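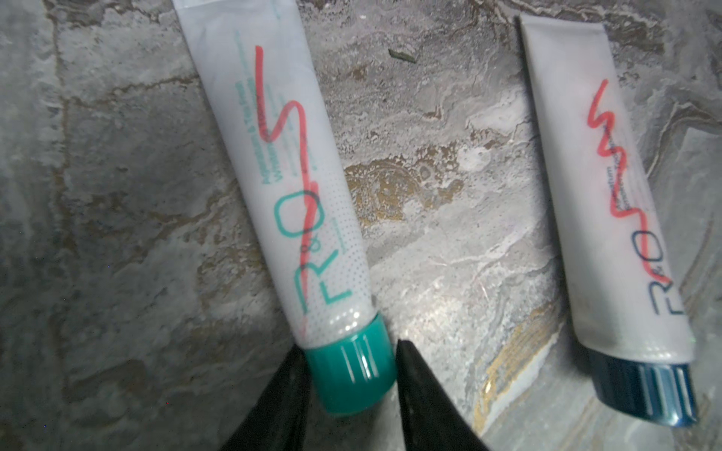 Wrist view: the fingers at the teal cap, with the navy-capped tube alongside.

Recording pick-ups of squeeze tubes with the Wandov arm

Once your arm is talking to Plirier, you'll be itching to start recording, and fair enough! Toothpaste tubes are a lovely first object. They're cheap, light, and every one behaves a little differently once it's been squeezed.

1. Choose two tubes with different coloured caps. We scribble on ours in red marker so that similar white tubes are easy to tell apart when we're labelling later on.

2. Lay them on a patterned surface. I'm very fond of mottled stone for this – a plain white bench gives you tidy footage and a policy that sulks the moment it meets a real bathroom.

3. Open a session in Plirier, name the target tube and drive the arm in slowly. Bring one finger down each side of the cap, pause, then close.

4. Lift, hold for 3 seconds and set the tube down again. Keep the fumbled tries too, but tag them as misses.

5. Record 14 episodes, then shift both tubes and swap the target. Six layouts makes a decent first set (have a cuppa after the third, your wrists will thank you).

Export with the Hennessy preset if you're training on Indus. The older preset drops the gripper width, and I lost most of a July afternoon to that one.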